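Evaluación de producto: cesta calada translúcida Bratevico y ramo de hortensias artificiales Lindqvist

Servicio de Equipamiento y Ambientación, Residencia Zernadach
29/12/2018

El presente informe recoge la valoración de dos artículos adquiridos de forma conjunta a través de la distribuidora Prultesum, con destino a la decoración y el orden de las zonas comunes de la residencia: la cesta calada de plástico translúcido de la marca Bratevico y las hortensias artificiales de Lindqvist. Ambos se sometieron a un periodo de uso de 25 días, en condiciones ordinarias, antes de decidir sobre la ampliación del pedido.

Criterios de la evaluación

Se han tenido en cuenta la facilidad de limpieza, la estabilidad de los recipientes, el aspecto de las flores a corta distancia y el tiempo que exige al personal su preparación y su retirada. No se ha valorado el embalaje de origen, que llegó en buen estado pero resulta excesivo para el volumen de la mercancía. El importe total de la compra de prueba ascendió a 348 euros, transporte incluido.

La cesta

La cesta Bratevico es de plástico blanco lechoso, semitransparente, con las paredes perforadas por hileras de pequeñas aberturas rectangulares. El calado aligera visualmente la pieza y deja pasar bastante luz, de modo que colocada junto a una ventana no produce la impresión de bulto que causaban los cajones opacos utilizados hasta ahora. Permite además saber, sin levantar nada, si contiene material y, con cierta aproximación, de qué clase.

La limpieza es el punto menos favorable. El polvo se deposita en los ángulos de las aberturas y no se retira bien con un paño; es preciso aclarar la cesta bajo el grifo y repasarla con un cepillo blando. Una vez escurrida, el plástico recupera su aspecto sin marcas apreciables. Conviene advertir también que los tallos rematados en alambre se enganchan en la rejilla cuando se extraen con prisa – circunstancia que obligó a enderezar varios de ellos – y que lo más práctico es sacar el ramo completo, sujetándolo por la base.

Las flores

Las hortensias se sirvieron en un único tono, azul muy pálido. La cabeza de la flor está formada por numerosos pétalos superpuestos, de tacto suave, que se aclaran hasta casi el blanco en las puntas. El volumen es generoso y se mantiene tras el transporte con solo ahuecar la flor con los dedos. Las hojas, anchas y de borde dentado, tienen un acabado mate en verde oliva y un nervio central bien marcado, y constituyen a nuestro juicio la parte más lograda del conjunto. Los tallos son menos convincentes: el verde es demasiado vivo y el ligero brillo delata el material en cuanto se mira de cerca. En un jarrón opaco el defecto desaparece; en vidrio transparente se hace evidente. 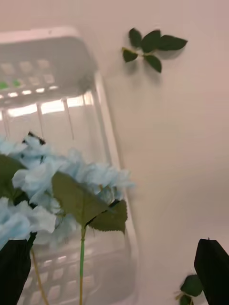

El azul resulta algo frío para un comedor en invierno, y yo habría pedido la mitad en crema, observa Patricia en el registro de sugerencias; añade que las hojas, en cambio, le parecen mejores que las de las rosas del año pasado.

La observación se considera atendible. El catálogo consultado en diciembre ofrecía la misma flor en crema y en rosa viejo, si bien con un plazo de entrega de 30 días, incompatible con el montaje previsto para las fiestas. Se ha solicitado una muestra de la variante crema para su comparación con la luz artificial del comedor, que es donde el azul pierde más matiz. En la sala de lectura, orientada al sur, el tono actual se ha juzgado adecuado.

Uso conjunto

La cesta se ha empleado sobre todo como recipiente de trabajo durante el montaje de los centros de mesa y, después, para guardar las flores fuera de temporada. En el primer cometido cumple bien. En el segundo deben observarse dos precauciones: no apilar peso sobre las cabezas, que se aplastan y tardan en recuperar la forma, y cubrir la cesta con un lienzo ligero, ya que el calado no protege del polvo. Las hojas soportan el almacenamiento mejor que los pétalos.

Valoración

Se califica la cesta como recomendable para uso interior y almacenaje de corta duración. Para el archivo de temporada seguirá siendo preferible una caja cerrada. Las hortensias se califican como recomendables con reserva, referida esta exclusivamente a los tallos y a su empleo en recipientes transparentes.

Se propone mantener a Prultesum como proveedor y aplazar el segundo pedido hasta recibir la muestra en crema. Las unidades ya adquiridas permanecerán en la sala de lectura y en el vestíbulo, con revisión mensual de limpieza a cargo del turno de mañana.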